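Ondwood Lecture Notes and Recordings

Welcome, and thank you for stopping by. This folder holds the transcripts, glossaries and reading lists from the Ondwood evening lectures on the history of infectious disease, put together so that people who missed a lecture (or sat at the back and couldn't hear) can still get something out of it. It has grown a good deal since we began, and it badly needed a proper README, so I finally sat down on a Monday with a pot of coffee and wrote one.

What the lectures are

The series is given in the old reading room at Ondwood and is meant for anyone who is curious. You don't need a medical background. Each speaker takes one disease, or one discovery, and tells the story of how people came to understand it: who looked down the microscope, who argued with whom, what was believed before and what was believed after. Helmut Lindemann opened the series with cholera and the water pump, which is a story many people think they know until they hear how long it took for anyone to change their mind. Ayane Hosoda followed with plague and the work done in Hong Kong, and Simão Guerreiro gave us yellow fever, with a long and very enjoyable detour through the shipping routes. Volker Schwerdtfeger's lecture on tuberculosis ran well over time and I don't think a single person minded.

What you will find in the folder

transcripts/ has one plain text file per lecture. Speaker names are at the start of each turn, and questions from the floor are marked FLOOR with no name given.
glossary/ has the word lists. Every term is explained in everyday English, with the page or time mark where it first comes up.
reading/ has the book and article lists the speakers handed out, tidied a little and put in alphabetical order.
audio/ has the sound recordings, one file per lecture, up to 50 minutes each. The question periods are kept in separate files.
CHANGES.txt says what was fixed and when, as far as I remembered to write it down.

How the transcripts were made

We start with a rough machine transcript made in Grukico, and then a person listens to the whole thing and corrects it. After that, a second person reads it through without the sound, which catches a surprising number of sentences that sound fine and make no sense on paper. Names of bacteria are the worst offenders. Yersinia came out as "your senior" all the way through the plague lecture, and I have left one of them in the change log for fun.
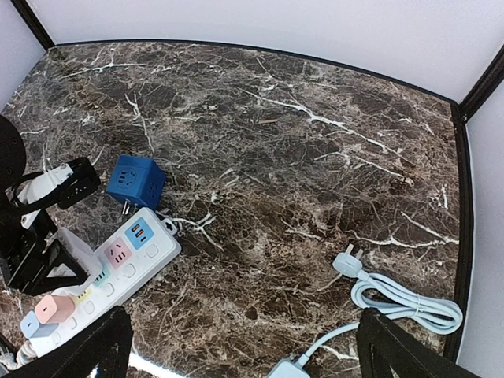

Time marks are placed at the start of each paragraph and count from the first words of the lecture, leaving out the introductions. Where a word couldn't be made out, you will see [unclear], and where two people spoke at once we wrote down whoever had the microphone. Laughter and applause are left out, except in the tuberculosis lecture, where Volker answers the laughter and you would be lost without it.

Things to be careful about

These are talks, and people misspeak in talks. When a speaker gave a wrong year and later let us know, the spoken words stay as they were and the correction follows in square brackets. We have not checked every date ourselves, so please don't quote a figure from here in your own work without going to the reading list first. The older lectures also use some of the language of their sources when quoting letters and newspapers, and a few of those passages are hard to read today.

None of this is medical advice, of course. If you are worried about a cough, please see a doctor and save Volker for the evening.

Known gaps

The first 2 minutes of the cholera recording are missing, and the transcript begins where the sound does. The yellow fever reading list is still waiting on a few Portuguese titles — Simão has promised them by May. Walter Llanos is working on a Spanish glossary, and the part he has finished is already in the glossary folder, under its own name.

Using and sharing

You are welcome to copy, print and share the transcripts and glossaries for teaching or for your own pleasure, so long as the speaker's name stays on them. The audio is a different matter. Each speaker agreed to let us keep it here for listening, and anything beyond that should be asked for. Large-print copies can be picked up from the Greenwood branch, and Jarnholm keeps a set behind the front desk.

Corrections

Please send them, even the small ones! Give the file name and the time mark, and say what you think the speaker said. If you were in the room that night, mention it — memory has settled more than one [unclear] already. Walter reads the glossary mail and I read the rest.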